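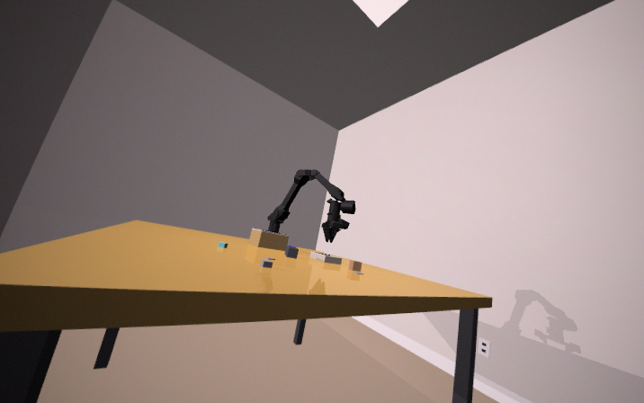 Simulated arm on its wooden base, with small blocks on the tabletop.

Firner Audio open day: notes from the plug-in and hardware rooms

Firner opens its workshop in Dralley once a year, in May. I went on the Wednesday, when the building is open to registered users and a few people from the trade. Doors were at 9:30. I had signed up for the morning tour of the hardware floor and the afternoon session on the new plug-in builds.

The hardware floor is one long room with 10 benches. Each unit moves down the line from board inspection to calibration to burn-in. The Ban compressor takes up most of the floor at the moment. It is a two-channel unit with a VCA gain cell and a switchable sidechain high-pass filter. The stereo link sums the detector signals and doesn't just follow the louder channel, so a hard-panned guitar pulls the image less than it does on my older rack unit.

Calibration is done by hand. The technician feeds a sine tone, sets the gain cell trim for lowest distortion, then sets the meter zero. The ratio switch uses fixed resistors and has no trim. I asked about matching between channels. They pair the gain cells before assembly and reject pairs that drift apart during burn-in. The reject bin was on a shelf by the door, and it was fuller than I expected.

Burn-in runs for 26 hours in a closed cabinet with the power supplies loaded. I was told this used to be longer, and that nearly all the failures they logged came in the first night.

Lunch was sandwiches in the loading area. The coffee machine was out of order, so bring your own if you go.

The afternoon was in the listening room upstairs. It seats a dozen, and the two rows at the back get too much low end from the rear wall. Move forward if you can. The monitors were midfield three-ways, and the session ran from a desktop at 48 kHz with a buffer of 704 samples. That is an odd number to choose, and the presenter said only that the interface driver liked it.

Grokera is the modulation plug-in they have been previewing since last year. It combines a phaser, a flanger and a short chorus in one window, with a crossover in front so the low band can pass through clean. The crossover was set at 800 Hz for the first demo, on a synth pad, and much lower for the bass guitar. On bass the clean low band made a clear difference. The notes stayed put while the sweep ran over the pick noise and upper harmonics. With the crossover bypassed, the same setting thinned out the bottom two strings on every pass.

The phaser section goes up to 12 stages. Feedback can be taken before or after the final stage, which changes the depth of the notches more than the label suggests. The LFO syncs to the host and can be reset by a MIDI note. I tried that with a sequence of eighth notes and got a small click on some resets. They know about it. The fix is a short fade on the LFO jump, and it was in the next build but not the one we had.

CPU load looked reasonable with oversampling off. At the highest oversampling setting the host meter climbed fast once there were several instances open, and I would leave it for the final render. Formats are VST3, AU and AAX. There is no VST2 version planned. The authorization is file-based with no dongle, and it works offline after the first activation.

Two complaints. The interface text is small on a high-resolution laptop, and the window resizes only in fixed steps. Presets also can't be tagged yet -- they sit in one flat list, in alphabetical order, and the list is already long.

A short question period followed. Most of it was about whether Ban will get a plug-in version. The answer was that a model exists in-house, but the release behavior doesn't match the hardware at fast settings and they won't ship it until it does. No date was given, and no price.

I left at 4:15. Parking is behind the building, and the entrance is easy to miss coming from the Dralley side. The demo version of Grokera that visitors took home on a USB stick mutes for a second at regular intervals. I have it installed now and will post some bass clips once the click fix is out.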